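Robot arms join the repair benches at Endthorpe

2019-06-09

I popped over to Endthorpe this week to see what's changed at Mustonen, the computer refurbishing firm on the Jumstead road, and I came home with a lot more to say than I'd planned! They've had two robot arms on the benches since January, helping to strip old desktop machines for parts, and the 40 people who work there have got plenty of opinions about it.

Tove Þórarinsdóttir runs the benches, and she let me stand about getting in the way for most of a morning. The arms get a turn at the fiddly, boring bits – reaching in among the metal and the plastic clips – while her team do the sorting and testing. 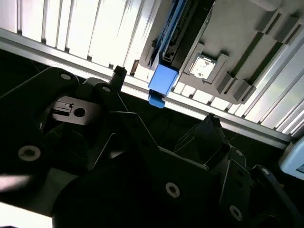 Have any jobs gone?

None so far, and the firm says none will. Nine people have moved from stripping to testing, on the same pay, after a short course paid for by the company.

Not everyone was keen, mind you. Baldur Lykkegaard has been taking computers apart for most of his working life and he told me he sulked for the first month (his word!). "I thought I'd be stood there watching it do my job badly," he said. "Now my wrists don't hurt when I get home, so I've gone a bit quiet about it."

He does still miss the chat. The old benches faced each other and the new ones don't, and a few people mentioned that to me – Tove says she's looking at moving them round again.

A desktop tower is a proper tangle once it's open, all coloured cables and metal brackets, and the work still goes on with people right there at the case.
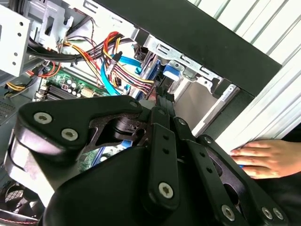 What happens next

Mustonen wants to take on the Trorano contract in the autumn, which would mean 70 machines a day coming through the door. Tove is hoping for a later start on the early shift as part of the deal, and staff will be asked about that before the new rota goes up.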